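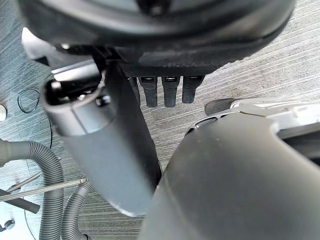

Moving week, or why I own 2 can openers and zero forks

July 10, 2018

Quick one because the internet guy is coming back and I have to clear a path to the wall. If this post has typos, it has typos.

So we moved. Skunmont to Lernmont, 197 miles, one truck, one car, one cat who yelled for the first hour and then slept like she'd been unplugged. I said I'd write up what worked and what didn't and if I don't do it now I never will, I know me.

Boxes first. I started packing in June, felt very smug. Packed the books, the winter coats, the good dishes. Then stopped, because it looked like I was nearly done. I was not nearly done. The last quarter of a house is all weird stuff. Half a roll of shelf paper. Curtain rings. The drawer. You know the drawer. All of that went in at midnight on the last night in whatever was lying around, including a soup pot and a pillowcase.

Labels. I wrote "KITCHEN" on everything that came out of the kitchen. Useless. Sixteen hours later you are standing in a new kitchen looking at a wall of KITCHEN and you want a fork. Write what's in it. "Forks, spatula, tea." Takes ten seconds. My sister-in-law told me this and I rolled my eyes at her, sorry Jen.

And write it on the side!! Not the top. They get stacked.

The truck. We rented from Dantas and it was fine, a bit smelly, the ramp stuck. Total was $302 with the extra day. I'd been quoted less over the phone but the extra day was on me, I didn't believe it would take two. It took two. If you're doing a long one just book the second day up front and save yourself the argument at the counter.

Loading order matters more than I thought. Heavy along the front wall, mattress down the side, and the stuff you want first goes in last. We put the bed frame in first. So on night one we slept on a mattress on the floor, with the bed frame still out in the driveway behind the sofa behind the bookcase behind everything else I own.

The bag with the bed bolts though. That I got right. Tape the bag to the frame. Not in a box, not in your purse, on the frame itself. Same with table legs and shelf pins. I did it for everything except the desk, and the desk is currently a plank.
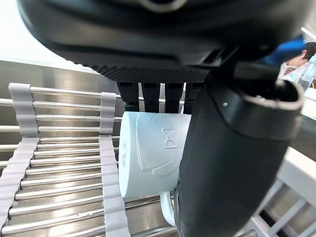

Food. Do not plan to cook. I had a whole idea about using up the freezer and arriving with a cooler of chili. The chili leaked somewhere past the second gas station. We ate crackers and then pizza and then cold pizza, and on the third day Sheena Kinnear from across the street brought over a chicken and rice thing in a foil pan and I nearly cried at her. She's lived here forever and told me which day is trash, which day is recycling, and that the water pressure drops when the school starts filling the pool. Best 10 minutes of the whole week.

Things I should of thrown out before we left instead of paying to haul them: the blue lamp. Four phone chargers for phones I don't have. A box marked "cables?" in my own handwriting from the move before this one, still taped. I haven't opened it. It's in the new closet now.

Change of address. Do the bank early. Tamara Kovalchuk at my old office gave me her list and it had things on it I'd never have got to: the dentist, the vet, the library card, car insurance (the rate changed, ugh, up), the pharmacy. The pharmacy is the one that bit me. My refill went to the old town and it took three phone calls to get it moved over.

The cat. People ask. We set her up in the bathroom with the door shut, litter, water, the ratty towel she likes. She came out on day two and went under the sofa. Day three she was on top of the fridge. I think she likes it here more than I do so far. The windows are lower and there are more birds.

Paint. The landlord said we could paint as long as it's something he'd call normal. I have a strip of Valtora samples taped up by the stairs and they all look the same at night and all look pink in the morning. The one I wanted is called Oatmeal. It's pink. Going to live with white for a while and see.

What else. Oh, deposit. Take photos of the empty old place, every room, inside the oven too. Our old landlord tried to keep $60 for "oven" and I sent him the oven. Got it back the next day with no comment.

Still to do: find the shower curtain, find the other shoe, register the car, buy a hose, return the dolly to my brother who has texted twice. Also my arms hurt in a place I didn't know I had muscles.

Doorbell, that's the internet guy. More when I find the camera charger, it's probly in KITCHEN.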